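Buying the Simulator Before the Arm: An Equipment Planning Interview with Mylene Lacson

November 2020

Mylene Lacson plans capital equipment for Drekach, a contract firm that develops handling routines for small two-finger grippers. Her group's first automation budget put the hardware order last. The licenses, workstation and modeling labor were approved ahead of it, and the arm was held back until the simulated work could support a specification. We spoke by phone about how the request was built, where the money went, and which lines she would write differently.

Starting with the task list

Lacson's planning file begins with a table of tasks. Each row names an object to be approached or picked up, the surface near it, the clearance on each side, and the load. The columns for equipment were left blank until the rows were finished.

"The first draft I was handed had an arm model at the top and the tasks underneath," she said. "You could tell the tasks had been chosen to fit the arm. I sent it back. If the task needs a certain opening between the fingers, then that is a number, and the gripper either has it or it doesn't."

The table was compiled by Imelda Tolentino, the process engineer, and reviewed by Wim Dijkstra, who handles integration. Dijkstra's main addition was a column for background. A gripper-mounted camera has to separate the fingers from whatever is behind them, and he wanted surfaces with strong repeating patterns treated as their own category.

"Wim asked for tile," Lacson said. "Pale tile with dark insets, at a steep angle. The pattern gets very fine as it recedes, and a vision routine that works on a plain bench can behave differently there. I had no line for that in the budget. It went in as modeling hours."

The simulated scenes use a gripper view, looking along the fingers from just behind the base. Most of the planning questions about reach and occlusion were settled with renders of this type.

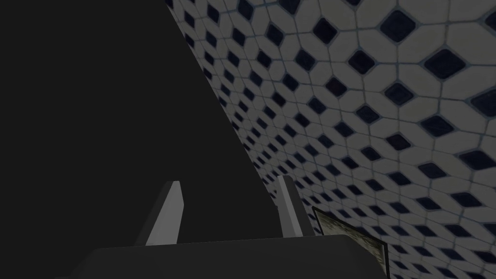
What the software line covers

The simulation request had three parts: a license, a workstation, and labor to build the scenes. Lacson described the license as the easiest to defend and the labor as the hardest.

"A license has a quote attached. You staple the quote to the form. Labor is somebody's estimate, and everyone who reads the form believes they could do it faster."

The labor estimate came to 427 hours. It included room geometry, surface materials, the gripper model, and the camera position. It did not include lighting, which Lacson now considers an error in the form. Lighting was absorbed into materials and caused that item to overrun.

"Dark surfaces were the problem," she said. "You get a large area in shadow with no texture in it, and the question is whether that is what the camera will get on site or whether the light is set wrong in the model. Somebody has to decide. That decision takes time, and I had given it zero hours."

She recommends a separate lighting item for any group whose routines depend on a camera, with at least two conditions specified: the level the developer finds convenient, and the lowest level the site expects to run at. The second should be measured at the site. In Drekach's case the measurement was taken at Motville, the client location, by Remedios Tagle, using a handheld meter at the height of the gripper.

Tagle's readings were lower than the client's facilities sheet stated. The sheet had been written for overhead fixtures with nothing standing beneath them.

Specifying the fingers

The gripper accounted for a small share of the total and a large share of the meetings. Two suppliers were on the short list, Radulović and Lindby. Both offered parallel grippers in the required size. The Radulović quotation included one set of fingers and priced further sets separately. Lindby included none and sold finger blanks for machining.

Lacson's group compared them on four points: opening width, finger profile, lead time for replacement fingers, and the depth of the base measured back from the finger roots.

The last point was added after the first simulation runs. A deep base takes up the bottom of the camera view and can cover a flat object lying close to it. "It reads as a minor dimension on the drawing," Lacson said. "Then you mount the camera, and part of your work area is behind the gripper body. We would have found that on the real machine, after paying for it."

She asked both suppliers for solid models before requesting final prices. One arrived within a week. The other required a signed agreement and came in March, too late for the first comparison but in time for the second.

Asked whether suppliers object to being evaluated in simulation, she said they had not. "They object to being evaluated on a model that's wrong. That's fair. We send them our version of their gripper and ask them to check the dimensions. Lindby found a mistake in ours. The finger taper was off."

Reading the renders

Tolentino ran approach tests with the gripper open and nothing between the fingers. Lacson said outside reviewers were inclined to ask for grasping results at this stage, and that the open-finger runs were of more use to her for purchasing.

"With the fingers open you are looking at geometry. How wide is the gap, what does each finger have behind it, how much of the view is the base. Those are the things I can put in a purchase specification. Grip force I can get from a data sheet."

One case that she kept in the file has the two fingers against different backgrounds, one in front of a dark mass and the other in front of tile. Edge detection settings suited to one finger may not suit the other. 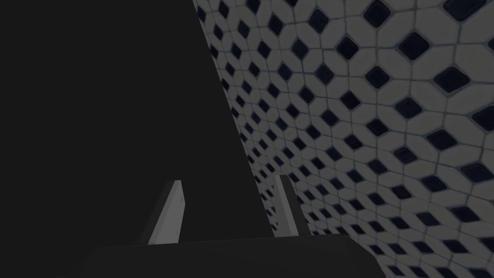

The consequence for the budget was a change to the camera line. The original entry was a single low-cost unit. It was replaced with a camera that had better low-light performance, and the difference was taken from the contingency. Lacson also moved 500 dollars into finger finishing, to allow a matte coating to be tried on one set.

"I don't know yet if the coating is worth it," she said. "The fingers are light gray and they show up well on dark surfaces. On pale tile you have less contrast. We can try a different shade in the model for the cost of an afternoon, so the 500 may go unspent. I'd still keep the line open. Getting a closed line reopened takes longer than the coating does."

Maintenance and spares

The request that went forward carried a spares allowance of 2953 dollars for the first year. It covered finger sets, fasteners, one cable assembly, and a replacement camera mount. Rosalinda Cruzado, who approves purchases at the site level, asked for the basis of the figure and was given the parts list with unit prices and expected replacement intervals.

Cruzado's position was that intervals taken from a simulation should not be used for spares. Lacson agreed and said they had not been. Wear was estimated from supplier tables and from Dijkstra's records on a previous gripper of similar size.

"The simulator doesn't wear anything out," she said. "It won't tell you that a cable rubs on a bracket. I write that on the form so that a reader doesn't assume the whole budget came out of the same tool."

She depreciates the arm and gripper over 5 years. The workstation is on a shorter schedule. The license is an annual operating cost and appears in a different budget, an arrangement that she said causes confusion every time the totals are compared.

Sequence of approvals

The order used at Drekach was as follows, according to Lacson. The task table is signed by engineering and by the client. Software and modeling labor are released. Site measurements are taken while the scenes are being built. Supplier models are requested and checked. The gripper and camera specifications are frozen together, in one document. The arm is ordered after that, followed by guarding and installation.

Freezing the gripper and camera together was Dijkstra's requirement. In an earlier project they had been bought under separate orders, and the camera mount had to be remade when the gripper base changed.

The drawback of the sequence is calendar time. The arm has the longest lead time of any item and is ordered near the end. Lacson acknowledged this and said she had considered reserving an arm early with a cancelable deposit. The terms offered at the time allowed cancellation for only a short period, and she declined.

"If I could get longer terms I would do it," she said. "Reach and payload are known fairly early. It's the end of the arm that keeps changing."

Advice on the form itself

Lacson had several remarks on paperwork for first-time buyers. Put the simulation labor under engineering, where its reviewers will understand it. State the version of the software used for any result cited in the request. Attach renders at full size and label them with the gripper model and the lighting condition. Keep the contingency as a single visible line.

She would also add a column to the task table for flat items lying on or leaning against patterned surfaces. Thin objects of that kind were grouped with small parts in the first version, and the group was split later.

The second-phase request is in preparation. It contains the lighting item, two finger profiles from Lindby, and a further round of modeling for the Motville site. Cruzado has asked for the license cost to be shown in the same table as the equipment, marked as operating expense, and Lacson said that it will be.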